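Kondetti Repair Room
Progress report to the Umow Small Grants Fund
February 2025

This report covers the work done since the grant was approved in October. The award was $2,264, to set up shared benches for mending household items and to make small tools easier to find and put back.

1. Benches and wall

The benches are in use. We kept the existing wall paint and put the money into storage. The first bench to be set up is the small repairs bench, which has a wire basket for the job in hand. Items that belong at this bench stay at the back, along the wall, so the front is free for work.
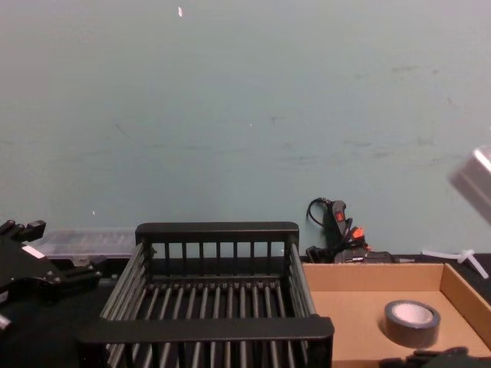

2. Storage at the small repairs bench

We had planned to build wooden trays. The quote from Pikaretti came in $500 over what we had set aside, so we bought open wire racks and clear plastic boxes instead. The racks are easy to lift out and dust does not collect in them. The boxes have lids and can be moved to another bench when a class needs them.
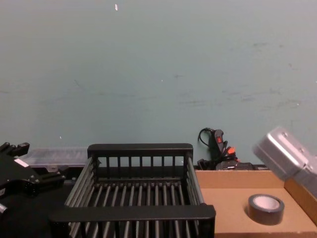

Black rack at the small repairs bench, with a lidded plastic box behind it.

We have 13 boxes so far. Six still need labels. Small parts are being sorted by type, and this has been slower than expected, mostly for screws and fuses.

3. Returning tools and supplies

Under the new rule, anything taken out during a session goes into the basket when the user is done with it. At closing, the basket is emptied and each item goes back to its own spot. 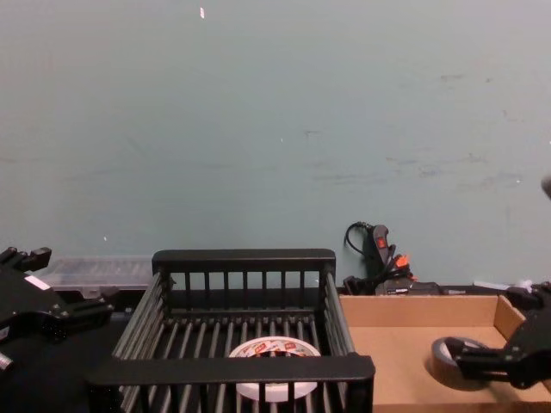

The rule has worked well for tape, glue and hand tools. It has worked less well for cords and chargers, which people tend to leave plugged in. We will add hooks under the bench edge for these before the next round of classes.

4. Table covers

Black cloth covers were bought for the tables used for sorting and light repairs. They protect the tops and keep small parts from rolling. They do wrinkle, and we are looking at clips to hold them flat.

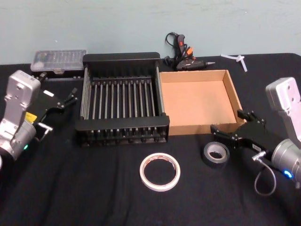

Covered table with the clear parts organizer at the back.

5. Next period

Label the remaining boxes. Fit the cord hooks. Run two evening classes at the So Street site, with 30 places in all. Receipts for the racks, boxes and covers are attached. The clips will be paid for out of our own funds.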